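How Does a School Buy a Robot Arm?

Buying a pencil is easy. You pick one, you pay, and you can use it right away. Buying a robot arm takes months. The people who do it have to ask many questions before they spend any money.

Shaimaa Kabbaj plans equipment for Haugen, a center where older students learn to build and program machines. Her job is to make a list of what the center needs, find out what it costs, and decide what to buy first. The list of money coming in and money going out is called a budget.

Start with the job

The first question is "What do we want the robot to do?" A robot that paints cars is very big and strong. Haugen wanted an arm that could learn to open doors and drawers, the kind you have in your kitchen. That job needs an arm that can bend in many places and move gently.

Try it on a computer

Before buying anything, the team tested their idea in a simulation. A simulation is a bit like a video game. The computer draws a robot and the things around it, and it follows rules about how objects move and bump into each other. If the robot crashes into a door in a simulation, nothing breaks and nobody has to pay for a new door. 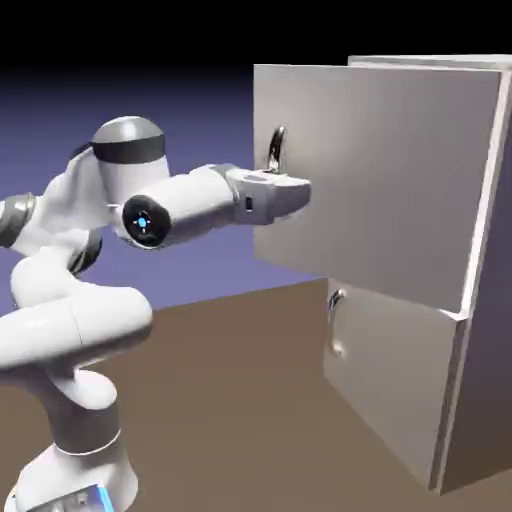
A handle is harder than it looks. The robot has to bring its gripper, which is its hand, to the right spot. Then it has to hold on and pull in the right direction. Your own hand does all this without you thinking much. A robot needs a program for every part of it, and the program has to be tried again and again. Haugen's team ran 1,000 tries on the computer. They used the results to work out how far the arm must reach, and that told them which size to shop for.

Add up all the costs

The arm is only one line in the budget. Here are some of the others for Haugen's first year:

A heavy table to bolt the arm to: $3,755
Delivery: $200
A practice cabinet with doors: $100

There is also training for the teachers, a safety fence, and spare parts. Motors and cables wear out, just like the tires on a bike. Alvar Sjögren, who repairs machines at the center, asked for money to be saved for repairs every year. A robot that is broken and can't be fixed is no use to anyone.

Buy, rent or wait?

Some companies rent out robots by the month. Renting costs less at the start, but after a long time it can cost more than buying. Shaimaa asked two companies, Clevura and Temden, for a quote. A quote is a letter that says what something will cost. She put them side by side and checked what each price included. One had delivery in it and the other did not.

The center plans to choose in August. After that, the arm has to be ordered, shipped, bolted down and checked before any student can use it.

Words to know

Budget: a plan for spending money
Gripper: the part of a robot that holds things
Quote: a price that a company offers you
Simulation: a computer model used to try things out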